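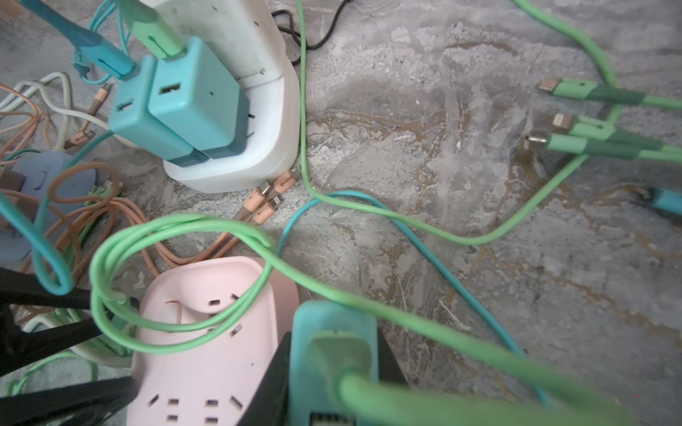
Right, who wants to hear about retries? I've spent the whole run-up to the holidays on a radio telemetry network and I've finally got it behaving, so you're getting a thread whether you like it or not.

Background: water company job, one master at the treatment works, 14 outstations dotted up the valley. Tank levels, a few pump states, rainfall. All on one licensed channel with a repeater on the hill above Miramero. Everything talks Modbus RTU, serial into the radios.

The complaint was that the whole lot "went slow" at random. Operators would watch a tank level sit frozen, then jump. No alarms to speak of, no failed sites, just slow. It's been like that since July and it had been blamed on the weather, the trees and the repeater battery, in that order.

First thing I did was leave a logger on the master's serial port overnight. I love this bit. 2,239 timeouts by morning! And the comms screen was showing every site healthy, with a lovely row of green squares.

How? Retries. The master had them set to eight. So a site could miss seven times on the trot, answer on the last go, and get its green square. All the time it was missing, everybody else was stood in the queue.

Then the timeout. Someone had set that to 8 seconds. Multiply it out and one dead outstation could hold the channel for more than a minute before the master gave up and moved on. Two poorly ones in the same scan and you may as well drive up and read the gauge.

I do understand how it gets like that. A site drops out, you're under pressure, you bump the retries up, the alarm goes away, you go home. I've done it myself (more than once, and on a bigger network than this).

So what should the timeout be? Measure it! Add up the radio key-up time, the request at your baud rate, the repeater delay both ways, however long the outstation takes to think, and the reply. Then put a decent margin on top. Ours came out well under two seconds, even for the slow old Deltell units at the far end.

The repeater is the part people forget. If it's store-and-forward, every message goes over the air twice in each direction, so your sum for a direct site is no good for a site behind the hill. We've ended up with two timeout groups, direct and repeated, and I'm very pleased with that.

Retries are now down to two. The next setting is the one I'd shout about from the top of the mast, though – the slow poll for failed sites. Once an outstation is marked as failed, the master only tries it once every few minutes, one attempt, no retries. It costs the rest of the network next to nothing and the site comes back by itself when it's ready.

Our master had that feature all along. It's on page two of the port settings in Pliltance, with the box unticked. I may have said a word.

Of course, as soon as the retries came down, three sites went red and stayed there. The phone rang. This is the point to hold your nerve and NOT put the number back up. Those sites were poorly before, you just couldn't see it.

One had water in the aerial connector. One had its radio squelch set so tight it was missing the start of requests. The third was my favourite: two outstations with the same address, one of them a spare that had been powered up on a shelf in the Gebretsadik kiosk and left there, happily answering over the top of its twin.

Big thank you to Kha Lâm, who climbed about in the cold with a spectrum analyser while I sat in the warm saying "try it now". The connector find was all Kha Lâm's.

Full scan is now quick enough that the operators asked if we'd put new radios in. Same radios! Same channel, same baud rate, same mast.

Someone's asked about going to report-by-exception instead. I'd like to, and for the rainfall sites it'd be brilliant, but I want a clean polled network first. Collisions on a channel that's already full of retries are miserable to track down.

If you look after one of these, go and read your retry count tonight and tell me what it says. Highest number gets my sympathy and a mince pie.

December 24, 2023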